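Home | News | Services | Locations | Contact

Print this page | E-mail this page

Reading time: 2 minutes

Dostier opens desktop computer refurbishment workshop in Porach

June 2022 – Dostier has opened a workshop in Porach for the repair and reuse of office desktop computers. The site has 21 workbenches and will take in machines from companies, schools and local offices across the region.

The first delivery was 1672 desktop towers from the logistics firm Dvořáček, which is replacing the computers at 4 of its depots. Towers that pass inspection will be fitted with new storage and sold on with a one-year guarantee. The rest will be taken apart, with power supplies, memory and drive cages sorted for use as spares.

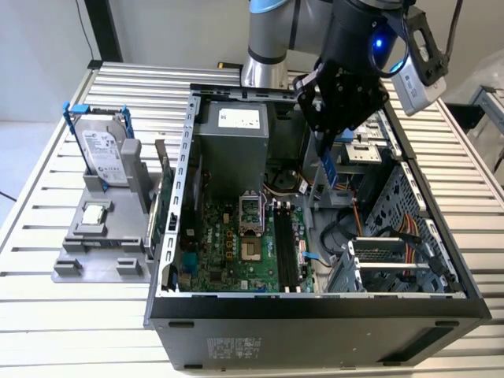 A desktop tower with its side panel removed, showing the power supply, the motherboard and the empty processor socket.

Each computer is entered in Skoltuneo, the company's stock system, when it arrives. Staff then open the case, clean it and check the board, the sockets and the cabling. Parts that are removed are labelled with the number of the machine they came from. Old drives are wiped or destroyed, and the owner receives a written record – at no extra charge.

Dostier expects the workshop to handle over 300 computers a week once all the benches are in use. Collection can be booked for loads of any size, and smaller numbers can be handed in at the Porach reception during office hours.

Print this page | E-mail this page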